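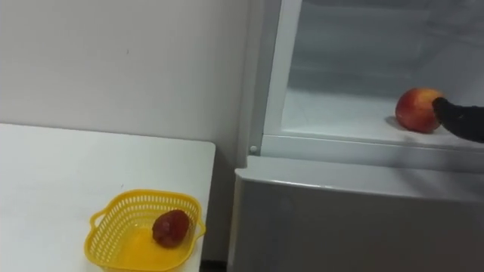
十月、試作ノート。バレンシア風の米料理、通し番号147。おこげ(ソカラット)がついに鍋底の端から端までつながった! まずは色のことから書く。サフランを増やしても米は思ったほど鮮やかにはならず、仕上がりは落ち着いた黄土色に寄る。白いテーブルの手前寄りにある、格子目の黄色いプラスチックかごを見てもらえば話が早いのだが、あの真っ黄色は着色料を入れた皿の色で、サフランだけで炊いた米はあれよりずっと茶色に近い。前に「色が足りない」と書いて量を増やし続けたのは完全に的外れだったので、以後この件では悩まないことにする。香りのほうは今の量で十分すぎるくらい出ている。

今回の配合
米 300g(Parisiの中粒、新しい袋)
鶏のだし 米の重さに対して前回と同じ比
平さやのいんげん、白いんげん、鶏もも、すりおろしトマト
にんにく少々、パプリカ粉、サフラン、塩、オリーブ油
ローズマリー 一枝、終わりの数分だけのせて引き上げる

鍋はWillanoの浅い鉄鍋、熱源はStornusexの卓上コンロの外側と内側を両方使用。だしを張って具も全部入った状態で鍋ごと量ったら2,021g。炊き上がりも同じはかりで量るつもりが、おこげの音に夢中で忘れた。次は必ず量る。蒸発量がわかれば、鍋の大きさを変えたときの計算がずいぶん楽になるはず。

手順と気づき

鶏は塩をして、触らずにしっかり焼く。ここで鍋肌についた茶色いところが、あとでだしに溶けて全体の味になる。早く動かしたくなるが我慢。いんげんを入れたら油がはねるので、火を少し落としてから。トマトは水気が飛んで色が濃くなるまで。パプリカ粉は焦げると苦いから、入れたらひと呼吸ですぐだしを注ぐ。この「ひと呼吸」が人によって違うようで、前にTrunedelの共用キッチンでやったときは見事に苦くなった。だしを手元に置いてから粉を振ること。順番を守るだけで防げる失敗なので、赤字で書いておいた。

米は洗わない。日本の米の感覚でつい研ぎたくなるのだが、洗った回はどれも表面がゆるくなって、底のほうが雑炊みたいにくっついた。鍋にまんべんなく散らしたら、あとは平らにならして、もう混ぜない。本当に混ぜない。木べらを手の届かないところに置いてしまうのがいちばん効く。混ぜると粘りが出て、粒の立った感じが消えてしまう。リゾットの手つきが染みついている人(自分のこと)は特に注意。

火加減は、はじめ強め、水面が米の高さまで下がったら弱め、最後にもう一度強く。今回変えたのは最後の強火の前だけで、弱火の時間を少し延ばして、表面に小さな穴がぽつぽつ開くのを待った。これが大当たり。穴が開く前に強くすると、底にまだだしが残っていて、焦げる前に煮えてしまうらしい。穴が開いてから火を上げたら、すぐに音が変わった。ぐつぐつという低い音から、ぱちぱち、ちりちりという乾いた音へ。あの音は何度聞いてもうれしい! 香りも同時に変わって、パンの耳を焼いたような匂いが立つ。そこから3分で止めた。

鍋を回すのも忘れずに。Stornusexは奥側の炎がやや強いので、強火のあいだはずっと、少しずつ向きを変えていた。前回までおこげが三日月形にしかつかなかったのは、たぶんこれ。鍋の反りも疑って定規を当ててみたが、Willanoの底はきれいに平らだった。疑ってごめん。

火を止めたら布巾をかけて休ませる。蓋だと水滴が落ちておこげが湿る。布巾なら上の米はふっくらして、底はかりっとしたまま。休ませる時間は短めでもよかったが、みんなが席につくまでに結局けっこう待った。それでも底は無事だったので、出すタイミングに余裕があることがわかったのは収穫。

試食

鍋のまま真ん中に置いて、各自が自分の前から中心に向かってスプーンで食べ進める形にした。向こうの家庭ではこうやって昼に囲むことも多いと聞いて、一度やってみたかった。これが楽しい。皿に盛ると全員に均等におこげを配るのが難しいけれど、鍋から直接なら各自の縄張りに必ずおこげがある。境目の鶏肉をめぐって静かな譲り合いが起きたのもよかった。

味は、米の芯がわずかに残るくらいで、噛むとだしがちゃんと出てくる。塩は少しだけ強い。だしの段階で「ちょっと濃いかな」と思うくらいがちょうどいいと以前書いたが、鶏にも塩をしているぶんを引いたほうがいい。レモンは好みが割れた。自分はなしで最後まで食べて、おこげにだけ少し絞るのが気に入った。白いんげんはほくほくで申し分ない。乾物から戻した甲斐があった。平さやのいんげんは近所では出回らない時期があるので、冷凍でどこまでいけるか別に試したい。

夜ではなく昼に食べたのも合っていたと思う。米を鍋いっぱい食べて、そのあとだらだらしゃべって、夕方になってもまだあまりお腹がすかない。晩はトマトを塗ったパンとオリーブだけで済んだ。この流れごと再現したくなってきた。次回の集まりは昼開始でお願いします。

失敗と反省
炊き上がりの重さの量り忘れ(上に書いたとおり)。
ローズマリーを引き上げるのが遅く、枝の真下だけ香りが強すぎた。半分の長さで足りる。
鍋の洗い方。水につけたまま一服したら、縁にうっすら錆が出た。鉄鍋はお湯でこすってすぐ火にかけ、油を薄く塗る。使った人がその場でやること。

次にやること
同じ配合でもう一度。再現できて初めて「できた」と書く。
Parisiの米を古い袋の残りと並べて炊いて、吸い方の差を見る。古いほうがだしを多く吸う気がするが、まだ勘の域。
鶏の半分をうさぎに替える件は、肉が手に入り次第。
きのこの回もやりたい。季節がいいし、だしに干しきのこの戻し汁を混ぜたら絶対おいしい。ただし水分が出るので、先に別鍋でよく炒めておく。
Trunedelの火口は一つひとつが小さいので、この鍋を持ち込むなら火口を二つまたいで置けるか確認。無理なら量を減らして小さい鍋で。

追記、午後遅く。鍋の底に残っていたおこげのかけらを、冷めてからつまんだ。冷めても香ばしくて、歯ごたえはせんべいに近い。ビールを開けるか少し迷って、片づけが先だと思い直し、洗い終えてから開けた。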